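4.2 Furniture Assembly with the Amomwood Bimanual Kit

The second part of the evaluation concerns the assembly package that Cemholm sells as an add-on to the Amomwood two-arm kit. The package consists of a trained policy, a recording tool for new demonstrations, and a license for retraining on the customer's own data. The vendor lists flat-pack furniture as a supported task family, and we took the claim at its word: no changes were made to the arms, the grippers or the control loop before the first trials.

The task is a four-legged plastic stool with screw-in legs. It was chosen over the peg boards common in earlier work for two reasons. The parts are large relative to the workspace, so that a leg held at one end can swing through most of the reachable volume, and the thread gives no useful visual signal once the leg is seated. A policy has to stabilize the frame with one arm while the other supplies rotation, and it has to regrasp several times per leg.

The supplied policy was trained by the vendor on a mixture that we could not inspect. For retraining we recorded 338 demonstrations at the Jindgate site, all by two operators, and combined them with 1,000 episodes drawn from the Nseir tabletop set. The combined data contain 3,147 labeled grasp events. Labels were assigned by Hidayah Ngau and checked against the gripper current. Retraining used the default settings in the kit, with the exception of the action horizon, which was shortened to 8 steps after early runs showed the holding arm lagging behind the turning arm.

Episodes were divided into three phases for scoring: pickup of a leg, insertion into the corner socket, and tightening. A phase was scored as failed if the operator pressed the stop or if the frame shifted far enough that the holding arm lost its grasp. We did not score cosmetic damage to the plastic, although the kit's manual asks users to watch for it. Transitions between phases were marked by hand, and a small number remain ambiguous – mainly those in which a leg was released and taken up again at nearly the same height.

Figure 5 gives the head camera view at four moments.
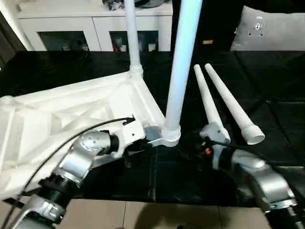
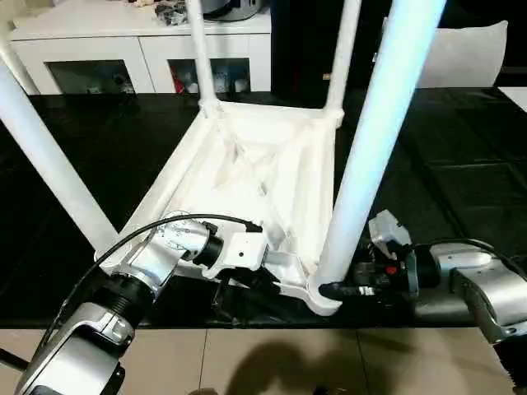
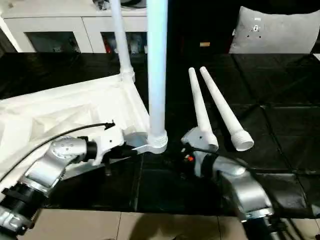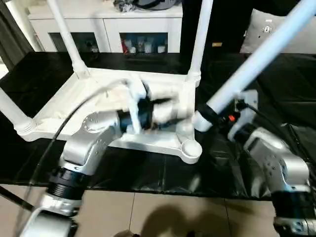
Figure 5. Stool assembly with both arms, head camera. First and third panels: two tapered legs still unattached. Second and fourth panels: four legs in place, stool upside down.

The value of the kit for this task depends mostly on how well the holding arm is coordinated with the working arm. The vendor's documentation treats the two as leader and follower, with the holding arm given a fixed pose target. This is adequate early in the assembly, when most of the frame is accessible. It is less suitable later: with four legs pointing up, as in the second and fourth panels, the left gripper has to take the near edge of the seat while the right one works at the base of the near-right leg, and the space between the legs limits the approach angles of both wrists. The same panels show how little of the legs the head camera retains, as their upper ends lie outside the image. A policy that estimates tilt from the full length of a leg will therefore have less to work with than the vendor's sample recordings suggest. We added no second camera, because the base license covers a single head view, and the results in Section 5 should be read with that restriction in mind. Cable routing along the arms was left as delivered.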